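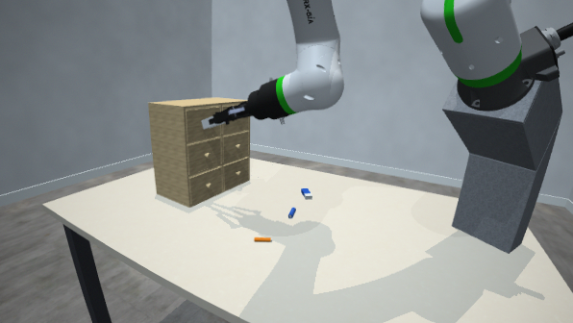 Print this page | E-mail this page

Buying the Arm Is the Easy Part: Planning a First Robot Budget
Speaker notes, afternoon session

Good afternoon, everybody, and thank you for coming back after lunch. I know the room is warm and the chairs are soft, so I'll try to keep things moving, and if I wander off into a story please feel free to wave at me.

(Wait for the door to close. Slide 2.)

I want to talk about money today, and mostly about when you spend it. When we started planning the small parts job at Saneck, we did what I think most shops do. We got a quote for an arm, we got a second quote for an arm, and we argued for the whole of May about which arm. Meanwhile there was one line at the bottom of the spreadsheet that said "other," and it had 4,000 dollars in it. I put that number there myself, so I'm allowed to laugh at it.

Well, "other" was the gripper. It was the fingertips for the gripper, and the stand the arm bolts to, and the cable that was going to run across a walkway until somebody in safety had a word with us. It was also the training, and the days when your best technician is learning the new thing and not doing the old thing — please put those days in your budget, they are real money.

(Slide 3. Slow down here.)
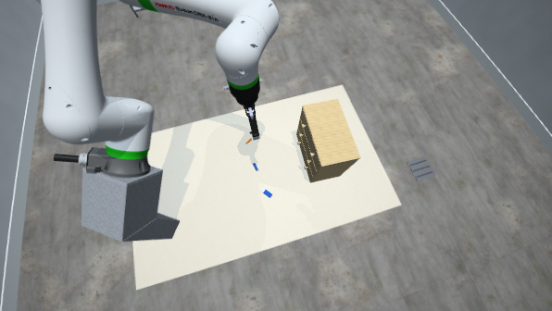
So the second time through we did our planning in simulation first, with a small job that everybody in the building could understand: a few little things to pick up, and a cabinet with drawers to put them in. A small job like that is a wonderful thing to plan with, because it asks for two quite different skills. Picking up something thin from a flat surface is one, and pulling on a little knob is another, and you would be surprised how many finger designs are happy with the first and miserable with the second.

We ran 1,031 trials that way before we signed anything. I'm often asked what that cost. It was a software seat, a decent computer we already owned, and a good deal of patience. I'd put the seat on its own line, by the way. Don't bury it in IT, or you'll lose it at renewal time.

(If people are taking notes, leave slide 4 up a little longer.)

What came out of it for the purchase list:

- Reach. Measure from the base to the far side of whatever the arm has to get at, and then think about coming at it from the side. We moved our stand on paper several times, and moving it on paper is free.
- Fingers. We budgeted for two sets and ended up wanting three. Lallerico quoted us 33 days on custom fingertips, so order early.
- Fixtures. A cabinet that slides when you pull on it needs to be held down. Ask me how I know! (Pause.) It's a cheap bracket, but it's a bracket, and it goes on the list.
- Cameras. Decide where they go before you buy mounts. The view from the wrist and the view from the wall will tell you different things, and you may well want both.

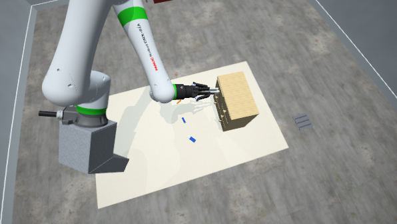 Now, lead times. This is the part of the talk where I get a bit preachy, so bear with me. Jostent would hold a price for us for 72 hours, and our own approval process took a good deal longer than that. Get the approval limit raised before you ask for the quote, or you'll be asking for the same quote twice and paying the newer price.

Also set something aside for the second year. Pads wear out and cables get tired, and somebody will want the cell to do a new part you never planned for.

(Slide 6, then open it up for questions.)
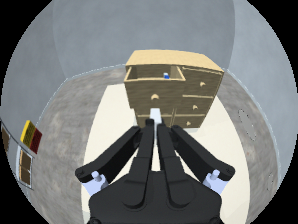
A plant manager from Whitelaw objected at this point that simulation makes everything look affordable, and that her own group had spent their whole contingency on the gap between the model and the floor: friction, lighting, a drawer that sticks in damp weather. She wanted to know how much we'd kept back for that, and whether we'd have kept back more if we were doing it over.

(Good question, leave time for it. Answer: not enough, and yes. We now keep contingency as its own line, separate from "other," and it can't be touched until the cell is standing on our floor. Offer to send the blank spreadsheet to anyone who leaves a card.)

Print this page | E-mail this page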